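Grallance Operator Forum
Board: Manual Demonstration and Remote Control
Thread: Two-arm sorting task: hand guiding or remote control for the first set?

Posted by: cell_lead_04
25 July 2024

Good afternoon. Our site is preparing a new task for the Sidivo project and I would appreciate the views of other sites before the procedure is issued.

The task uses two arms at one table. The operator is required to pick up blocks and other small objects from the tabletop, and to place the blocks upright in a tray, side by side. The draft procedure calls for 400 demonstrations, all by remote control. One member of our team has proposed that the first portion be done by hand guiding, with the operator holding the arm and moving it through the task. The argument is that new operators learn the reach of the arm faster that way.

I have no firm position. Please state which method your site uses and whether you mix the two in one set.

Posted by: brightwater_ops

Our site does not mix methods within a set. We completed 1,490 demonstrations last year on a similar placing task and the early ones, done by hand guiding, had to be stored separately. When a person holds the arm, the person's hands and sleeves appear in the camera views. They do not appear when the robot works alone, and our reviewers asked for those recordings to be removed from the main set.

I would recommend remote control from the first demonstration. Operators may practice by hand for as long as they wish, provided that nothing is saved.

Posted by: tmk_manual

I respectfully disagree with the previous reply. The objection about hands in view is valid for overhead cameras. It is less of a problem for a camera at the wrist if the operator grips the arm above the elbow. Hand guiding also gives the operator a direct sense of contact. With our remote handles there is no force feedback, and new operators press objects into the table without being aware of it.

A ban on hand guiding would have cost our site a great deal of time. I would ask cell_lead_04 to confirm the layout before anyone gives a final recommendation. The distance between the arms matters, as does what has been left on the table.

Posted by: cell_lead_04

Thank you both. I have attached two views from our cell. The first is the general view and the second is from the wrist.

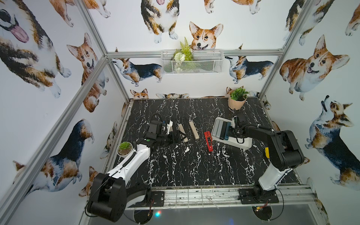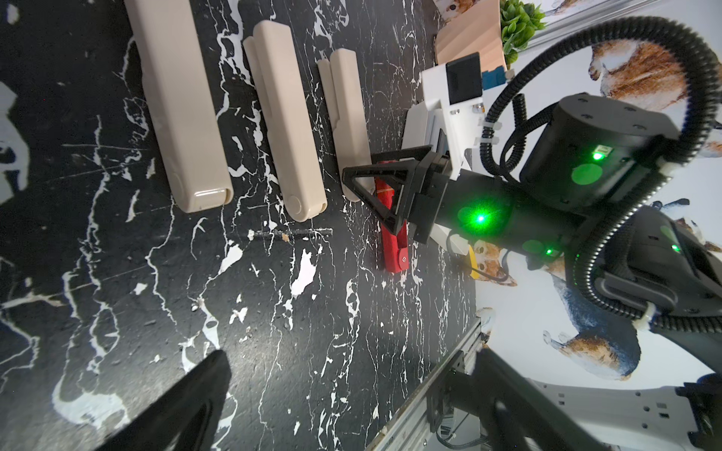 Sidivo block task, general view and wrist view, same cell.

The printed wallpaper and the plants are part of the approved layout and will remain in place for the full set. Please direct comments to the arms and the task objects.

Posted by: brightwater_ops

Thank you for the views. They support my earlier recommendation. With both arms reaching in over one table, a person guiding both by hand would have to lean across the front rail, and would block the general view for much of the demonstration. One person guiding each arm would be possible, but two people do not time their movements as one operator does. We attempted this and the handovers were poor.

I have one further question. In the wrist view the gripper is holding the red object. Is that object part of the task, or is it to be moved out of the way first? If it is to be moved, the procedure should say where it goes. Our operators each chose a different place for such items until we set one in writing.

Posted by: cell_lead_04

The red object is part of the task. It is to be picked up and set down again clear of the blocks. You are correct that the draft does not name a location, and I will add one.

Posted by: tmk_manual

I accept the point about leaning across the rail. In this layout I would not guide both arms by hand. I would still guide one arm at a time during training, with the other arm parked.

I would add a comment on the tray. The blocks in the general view stand close together in a row. By remote control, the usual fault is that the fingers open too far on release and push the neighboring block. Please instruct operators to open only as far as needed and to lift straight up before moving sideways. A short pause before release is acceptable. A long pause is not, as the trained system will learn to wait.

Posted by: n_dizon_line

Our group at the Dizon site follows a third method, which may be of use. Each operator completes 2 practice sessions by hand guiding, unrecorded, and then moves to remote control. The first 96 remote demonstrations are reviewed before the remainder are approved. Any fault in the procedure is normally found in that portion. The missing location for the red object would have been found there as well.

We also require that the starting position of the blocks be changed between demonstrations. Operators tend to put objects back where they found them. The beige blocks in the wrist view lie close to parallel, and I would not wish to see that arrangement in every recording.

Posted by: brightwater_ops

I support the review step. I do not agree that hand guiding should be required of every operator. Several of ours came to us with experience of remote work and had no need of it. I suggest the word "may" in place of "shall."

Posted by: n_dizon_line

I must maintain the opposite view. Experienced operators were the ones who pressed hardest on the table at our site. They had learned on lighter arms. We keep the requirement for everyone and have had fewer stopped recordings.

Posted by: harrow_cell_b

A practical note on failed attempts. If a block falls while it is being placed, does your procedure call for the recording to be discarded or for the operator to recover and continue? Our site keeps recoveries, with a label. The Numosbridge guidance leaves this to the site lead, and practice varies widely.

Posted by: cell_lead_04

The draft currently says discard. I am inclined to change this to keep and label, provided that the block is still within reach of either arm and the operator does not touch it by hand.

The revised draft will therefore state the following:

Recorded demonstrations by remote control only.
Hand guiding for practice, one arm at a time, unrecorded.
Review after the first 96.
Starting positions changed between demonstrations.
A fixed location for the red object.
Recoveries kept and labeled.

The question of "may" or "shall" for practice remains open. I will put both wordings to our operators and post their preference in this thread. The full set is not due to begin until September.

Posted by: tmk_manual

This is acceptable to us. Please also record which operator used which arm order, left first or right first. We omitted this and were unable to restore it afterward.

Posted by: cell_lead_04

Noted. A field for arm order will be added to the session sheet.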